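Hultorville Town Forum: Room and Public Safety Checklist, with Comments

For the September forum on the county budget and the ballot questions. Walk-through begun at 4 in the afternoon. Checked by Meirion Jenkins, comments by Gwilym Gethin, who apologizes in advance for going on.

Venue: Pornelen Hall, main floor and lobby
Posted capacity: 899
Floor area on the fire plan: 2240 square feet, side rooms not included

1. Front doors unlocked and opening outward: OK
Both doors swing freely. The left one still wants a good push, and I would love it if we could have one of our greeters stand by it once people start arriving, as we have a lot of older neighbors who come to these evenings and I hate to see them wrestling with it.

2. Exit signs lit: OK, one note
All lit when Meirion went by. The one over the east stairs is dimmer than its brothers. Please ask the hall to change the bulb before the school board debate.

3. Aisles clear and wide enough for wheelchairs: FIXED DURING CHECK
The first row had crept forward toward the stage, the way it always seems to when the chairs go out in a hurry. We moved it back together and left a good wide turning space at the front. Wheelchair seating is on both sides this time, so people can sit with the folks they came with!

4. Question microphones and cords: NEEDS ATTENTION
The cord to the right-hand microphone crosses the aisle. Meirion laid a rubber cover over it, but the cover stops short of the wall, and somebody lining up to ask about the levy will be looking at the candidates and paying no mind to their feet. A second cover is on order from Hughes.

5. Stage steps and handrail: OK
Rail is solid. I leaned on it with my whole weight, and that is a fair test.

6. Speakers' table and water: OK
Water pitchers go on the small side table, well away from the microphone power strip. Moderator, please hold the line on this one, even when a candidate asks nicely.

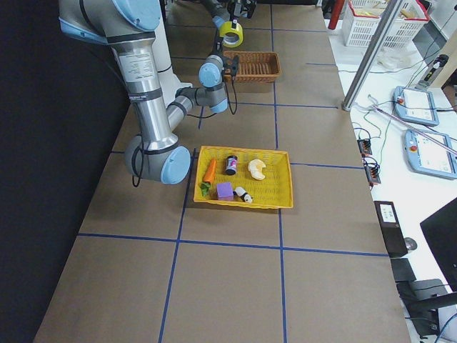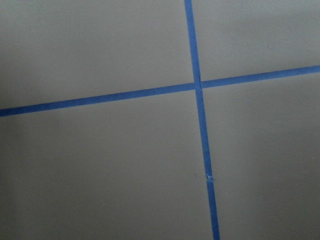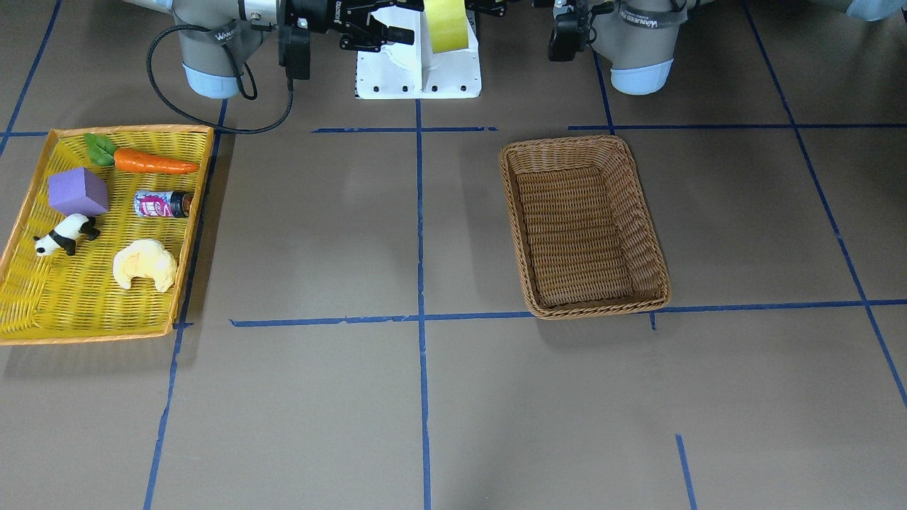
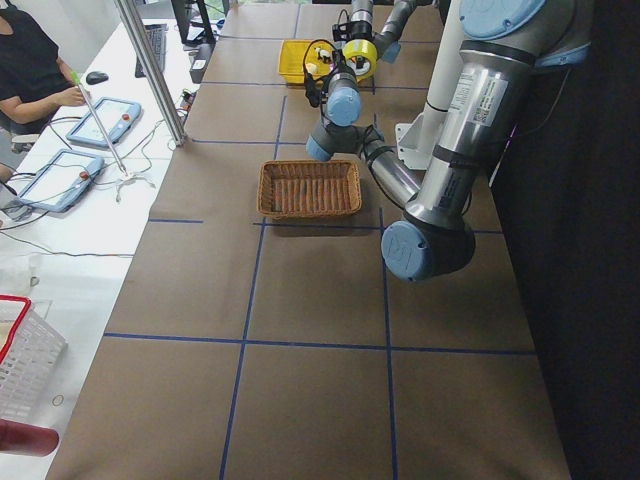
Blue tape on the work surfaces, photographed on one occasion.

7. Sign-in and literature tables: OK
Campaign literature stays in the lobby and off the chairs. I know the Dastivis campaign people were disappointed about this last spring, and they were very gracious about it, but loose flyers on a polished floor are as slick as ice. The same rule goes for everyone, both parties and the ballot question groups too.

8. Fire extinguishers: OK
4 on the main floor, all tagged and all with the needle in the green.

9. First aid kit: RESTOCK
Kit is behind the sign-in table. Plenty of gauze, very few bandages. I have put a box of 25 on the shopping list.

10. Overflow room: NOT CHECKED
Locked when we got there, and the key was out with the choir. Meirion will go back before doors open and initial this line.

11. Parking lot lights: OK
On a timer, and set late enough to cover the question period if the property tax discussion runs over, as I fully expect it will.

Still open: items 4, 9 and 10. Please leave this sheet on the clipboard by the coat rack and add your own comments underneath, in pen if you can.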